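**One ceiling light, and I can't see into the grooves of anything I'm cleaning or sorting**

Posted in Home > Lighting and small rooms

**backroom_bench**

I have a spare room that I use for sorting and cleaning small things. It is 13 feet long and has one ceiling light in the middle. The table is against the short wall, so when I sit down the light is behind me and a bit to the left.

The problem is dark things with ribs or grooves. I can see the high parts fine, but the low parts go almost black and I can't tell if there is still dust in them. White shiny plastic is the opposite. It gets a bright patch and I lose the detail next to it. I end up carrying everything to the kitchen window, and by late afternoon in November that doesn't work either.

The bulb is a Rimier, 700 lumens, warm white. I was going to buy the brightest bulb that fits. The fixture is marked with a wattage limit and the LED bulbs are all far below it, so I think that part is OK. The walls are a medium green and I would rather not repaint.

Will a brighter bulb fix this, or do I need another lamp? I rent, so I can't move the ceiling fixture.

**clulum_heights**

Get a brighter bulb. 700 is low for a room that long. I have two in my den and it's fine. Also check the glass shade, mine was full of dead bugs and it made a big difference when I washed it.

**twolamps**

A brighter bulb will help you see the room, but I don't think it will do much for the grooves. If all the light comes from one spot, the high parts get more of it and the low parts are still in shade.

What worked on my table was two lamps, one on each side, set low. Here is how I would go about it:

1. Move the table first if you can. Try turning it so the ceiling light is in front of you or to the side. With the light behind you, your own head and shoulders are between it and the work.
2. Put one lamp on the left side of the table, with the shade lower than your eyes so you don't look into the bulb.
3. Put the second lamp on the right, farther back than the first. It can be weaker.
4. Leave the ceiling light on. If it is off, the table is bright and the rest of the room is dark, and I get a headache from that after 30 minutes or so of looking up and down.

I use clamp lamps from Kusuma, but any lamp with an arm that bends will do. The clamp needs a table edge it can grip. Mine slipped on a rounded edge until I put a piece of rubber shelf liner under it.

For the white shiny pieces, tilt the lamp away and let it hit the wall. Green walls will tint the light a little. A sheet of white poster board taped behind the table takes care of most of that and you can take it down when you move out.
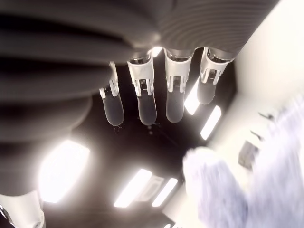
Dark ribbed surfaces are hard to judge by ceiling light alone, and I would test any new setup on one of those before anything else. Hold it up and turn it slowly. On the matte gray ribs in my photo the rounded parts come up lighter where the ceiling light strikes them, and the recesses between are darker. The white joints on the fingers are glossy, so you get both of your problems on one object. If you have something like that, with dark grooves and shiny white close together, use it to set the lamp angles. When you can see down into the grooves and still make out the small pins and slots in the white parts, leave the lamps where they are and mark the spot on the table with tape.

On the bulb, I would go up a step from what you have, but not to the brightest one. Very bright ones made the glare on my white stuff worse.

**backroom_bench**

Thanks. I turned the table this evening and that alone is better than I expected. I washed the shade too (no bugs, just dust). I have one desk lamp from the bedroom on the left for now.

Do the bulbs in the two side lamps need to match the ceiling one? The lamp has a cool white in it and the two colors look odd together on the poster board.

**twolamps**

They don't have to, but I would match them. Mixed colors make it hard to tell gray dust from a gray surface. The color number is on the box, and usually on the base of the bulb as well. Cool white in all three is what I use.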